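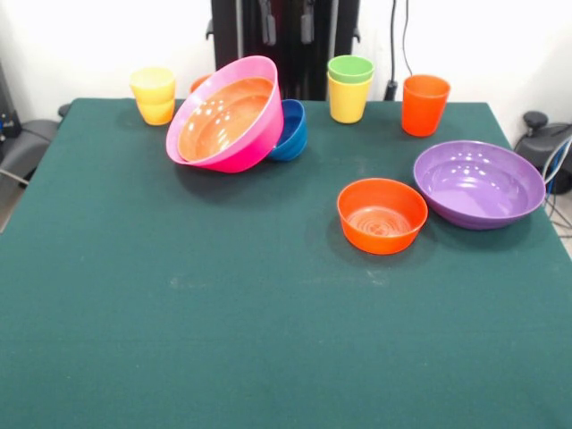 Slow days on the Tolside coast

The ferry to Tolside leaves from the small pier behind the fish market, and if you come in June you will probably find a seat on the upper deck. The crossing takes less than an hour. Most passengers are people going home with shopping bags, and one of them told me where to get off before I had asked.

Tolside is a long village more than a round one. The houses follow the water for the whole length of the bay, and behind them the hill begins at once, with olive trees and stone walls. There is one road. In the evening it is closed to cars, and families walk on it until late.

I stayed in the upper part, in an apartment that belongs to Vlasta Bartoš. She rents 4 apartments, all with a terrace and a kitchen, and she asks guests to stay for at least three nights. The stairs from the beach are steep, so with a baby carriage I would choose something lower, for example the rooms next to the bakery. They cost a little more and you hear the delivery van in the morning.

For swimming, the best place is Fladero, a bay with small pebbles and shallow water, twenty minutes on foot to the south. The path has shade for the first half only. Children can walk into the sea there without fear, and a kiosk sells cold drinks, corn and very good plum cake. Bring rubber shoes. On the north side the rocks are higher and the water becomes deep quickly, and there I met mostly divers and teenagers.

When you have had enough of the beach, go up to Plerkia, the old chapel above the village. Dalibor Vrabec walks there with small groups, 12 people at most, and he starts at six to avoid the heat. "People ask me how many steps there are," he said. "There are 749, and after 200 they stop asking." From the top you see both islands and, on a clear morning, the mountains of the mainland. I sat there for a long time and did not want to come down.

Eating out is simple. There are three restaurants on the water and they have almost the same menu: grilled fish, squid, potatoes with chard. I liked the middle one, where Severino Benítez cooks in summer and makes a fish soup with saffron. You should reserve a table before noon, by phone or by just passing by.

The last ferry back goes at half past eight. If you miss it, the water taxi is expensive, but the driver will take a whole family for the same price. Tickets for the ferry are sold on board, in cash.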